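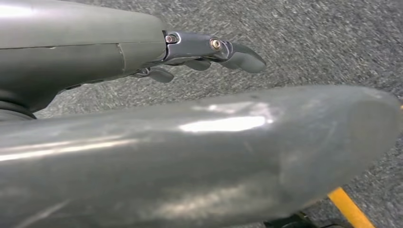
By the time Kanchan Joshi found the right door at the radio station, the other three members of Nasine had already been powdered and given water and seated in a row on tall stools, and the host was telling them a long story about his knees.

"There she is!" said Cor Martens, who had hosted the evening show for so long that people's mothers had grown up on it. "Sit, sit. We saved you the one that wobbles."

Kanchan sat, and it did wobble, and she hooked one foot around the leg of the stool the way she used to at her aunt's kitchen counter, back when she sang into a ladle and had never once been asked what kind of man she liked. She had been asked that a great deal since the summer. It came up on every show, usually between the part where they talked about the new single and the part where somebody had to eat something spicy, and the label had given each of them a little card of approved answers. Kanchan's card said *someone kind who loves his family*. She had said it so many times that she could no longer picture a person at the end of it.

"Remember," whispered Bimla Grewal, who managed them, and who was crouching just out of the light with a clipboard against her chest, "kind. Family. Smile."

The red lamp came on.

It went nicely enough at first. They talked about the single, which was called "Faltitz" after the little town where the four of them had been snowed in the December before with nothing but a guitar and a bag of oranges, and Cor asked whether it was a real town, and Tipene Tipoki, who played that guitar and didn't speak on air if he could help it, leaned into the microphone and said, "Yes," and leaned back out again. In the little row of seats behind the glass, where the contest winners sat, somebody screamed with joy. That was Tipene for you. He could say yes and sell 200 records.

Then Cor turned his big soft face toward her and folded his hands.

"Now, Kanchan. Our listeners have written in. You know what they want to know, don't you?"

"I think I might," she said.

"Your ideal type! Come on, paint us a picture."

She opened her mouth for *someone kind*, and she really did mean to say it (she would swear to this later, in the van, more than once), but her foot slipped off the leg of the stool, and the stool tipped, and in the half second it took to catch herself on the edge of the desk the card went clean out of her head.

"Someone who'd wait with you for a bus," she said.

Cor tilted his head. "A bus?"

"Well, you're standing there, and it's late, and it's the number seven, so it isn't coming anytime soon. And his own bus comes first. And he lets it go by." She could feel Bimla's eyes on the side of her neck, but it seemed ruder to stop in the middle. "He doesn't make a thing of it, either. He just says, oh, there'll be another one, and goes on telling you about whatever it was. His brother's boat or something. And you're cold, and you don't care very much about the boat, but you hope your bus is late."

It was quiet in the studio for what felt like a whole verse. Behind the glass, the contest winners had put down their signs.

"And did he have a brother with a boat," said Cor, very gently, in a voice she hadn't heard him use on the radio, "this fellow at the bus stop?"

Kanchan looked down at her hands. On the next stool over, Jitendra Gautam, who sang the low parts, and who did have a brother, and whose brother had spent two years and most of his savings on a leaky blue boat called the *Sinach*, had turned the color of a beet and was studying the ceiling as though the lyrics were printed up there.

"I made him up," she said.

"Of course you did," said Cor. He reached over and patted the desk near her elbow, and then he sat up straight and got all his boom back at once. "Well! My ideal type is a woman who can fix a boiler, and I married her. Let's have some music!"

"Faltitz" played. Bimla came out of the dark to say that it was fine, it was all perfectly fine, she'd call the label from the van, and could everybody please just drink some water. Her phone was buzzing against the clipboard the whole time she was saying it. Tipene unwrapped a cough drop, considered it, and offered it across to Jitendra, who took it without a word.

"It leaks less now," Jitendra said at last. He said it to the cough drop wrapper. "The boat. They replaced four of the boards."

"Did they?" said Kanchan.

"He's thinking of painting it, too. There was this whole argument about the paint. Only I didn't get to tell you, the other night, because your bus came."

She got her foot hooked around the leg of the stool again, good and tight this time. There were two minutes left of the song.

"What color?" she said.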